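The House That Exists Only on a Server

Students in the Household Robotics Studio spend a semester teaching a machine to find its way around a home that none of them can walk into

When Carleen Halliday proposed a course in household robotics, the first question from her department concerned floor space. The laboratory had room for a row of desks and a printer. Her answer was a simulated house, furnished and lit in software, in which every student could work at the same time without moving a chair.

The course, now known on campus as the Household Robotics Studio, divides its students into teams named Milano, Makau, Matar and Hakport. Each team writes the program that guides a simulated robot from room to room, locates a requested object and decides how to approach it. The teams share one set of furnished interiors and one set of rules. They do not share code until the final review in June.

Progress is measured in trials. A team must submit 500 of them before its program is admitted to the review, and each trial begins with the robot in a different position. Team Matar submitted 765, having rewritten its route planner midway through the semester. Its members chose to repeat the whole series with the new version and to publish both sets of results in their report.

"I ask students to keep the failed runs," Halliday said. "A report that contains only successes tells me very little about the program, and it tells the next team even less."

Much of the early work is modest. Students learn to read a depth map, to convert it into a floor plan and to mark the areas through which the robot may safely travel. Doorways receive particular attention, as an open door can conceal part of a room and narrow the route into it. Soft furnishings present another difficulty. A table has edges that a program can measure, while a cushion has an irregular outline that changes with the angle of approach.

Team Hakport devoted most of its project to this second problem. Its first program treated any low, rounded shape as an obstacle and steered widely around it, even when the shape was the object the robot had been sent to find. The revised version compares several views before making a decision. The change added 2 seconds to the average trial, a cost the team defended at length before its reviewers.

Team Makau took up the question of color. Its members had noticed that their program treated a change in floor color as a change in height and stopped at the boundary. Correcting the fault required 303 lines of new code, most of them tests.

Reviews are conducted in the manner of a professional design meeting. Each team presents its findings, answers written questions from the other teams and receives a list of required revisions. Grades depend as much on the quality of the written record as on the performance of the robot.
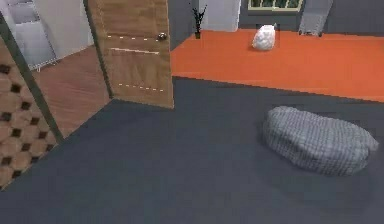
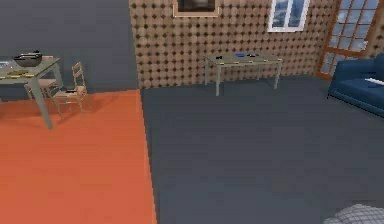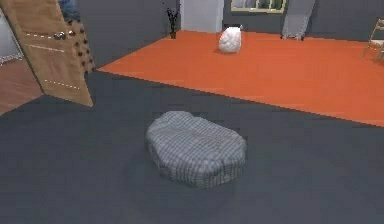 Simulated interiors from the studio, with gray and orange floor areas.

Does a student need programming experience to enroll?

One introductory programming course is required. Experience with robots is not expected, and the first weeks of the semester cover the simulation software from the beginning.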